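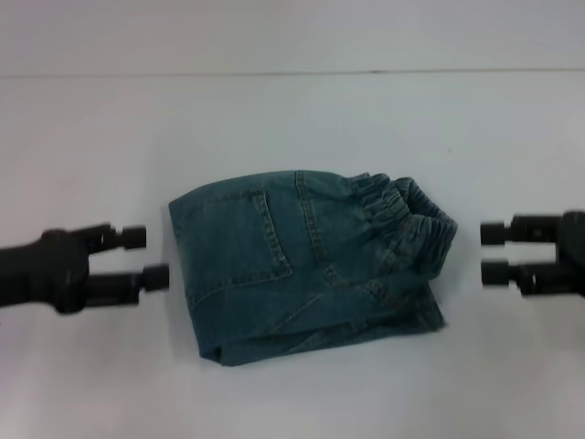

Jeans folded into a compact bundle, back pocket facing up.

Search tips
Enter keyword
Go

Making Jeans Last Longer

Denim needs less washing than most people give it. Unless there is mud or food on them, jeans can go several wears between washes. Hang them by an open window overnight and they will smell fine in the morning.

When they do need a wash, close the zipper, fasten the button and turn them inside out. Use cold water and a short cycle. Skip the fabric softener, especially on stretch denim. A new dark pair should go in alone the first few times, or with other dark things you don't care much about.

For a small stain, work a drop of dish soap in with an old toothbrush, leave it 16 minutes and rinse from the back of the cloth. Grease may take two tries. Do not put the jeans in the dryer until the stain is gone - heat will set it.

Line drying is best. Shake them hard, pull the legs straight and hang them by the waistband, out of direct sun. In February ours go on a rack in the hallway and take until the next evening. If you must use the dryer, take them out while the seams are still damp.

Storage

Heavy jeans do well folded on a shelf. Lay one leg over the other, smooth the pockets, then fold up from the hem. Stacks of more than six tend to lean. Ours sit on a Kernness shelf 40 cm deep, and that holds an adult pair with room behind it.

Repairs

Check the inner thigh and the back pocket corners every so often. A thin spot is much easier to fix than a hole. Iron a patch on the inside, then stitch back and forth over it with thread close to the color of the denim. A size 16 needle goes through most seams. Go slowly over the thick parts and turn the wheel by hand if the machine stalls.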